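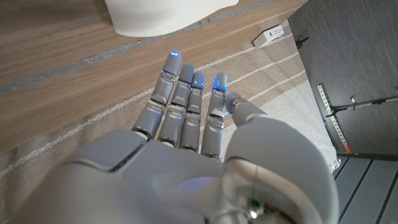 Somkiat wanted it in the minutes that the planner was not slow, the planner was thorough, and that anyone who called it slow again could write the next one. We didn't keep minutes. I wrote it on my hand.

The trouble was a cost term. Hirko, our planner, had been told that hesitation was expensive, so it had learned to commit early and regret at length. Etelka had then added a penalty for regret. Between the two of them the hand would pick a grasp, reconsider, price the reconsidering, and send us a log line reading PLAN DEFERRED (20).

"Twenty what?" I asked.

"Reasons," said Etelka. She had written the error codes in November, during a breakup.

I raised the timeout to 300 milliseconds. Hirko used all 300. I cut it to 105 and it used 105, then filed a warning about me. Somkiat read the warning twice and said it was well formatted.
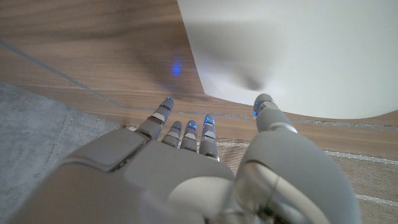
Hirko, build 26, thinking it over.

By evening we had stopped talking about grasps and were talking about the word "done." Perception said done meant the pose estimate had settled. Control said done meant the joints had. Hirko would accept either definition but wanted to hear them both again, in a loop, at full processor load.

Etelka deleted her penalty. Somkiat deleted his – more slowly, and with his back to us. I restarted the stack and we waited while the fans came up.

PLAN ACCEPTED, said the log. Then, on the next line: PLAN ACCEPTED (UNDER PROTEST).

"I didn't write that one," said Etelka.

Somkiat was already putting on his coat.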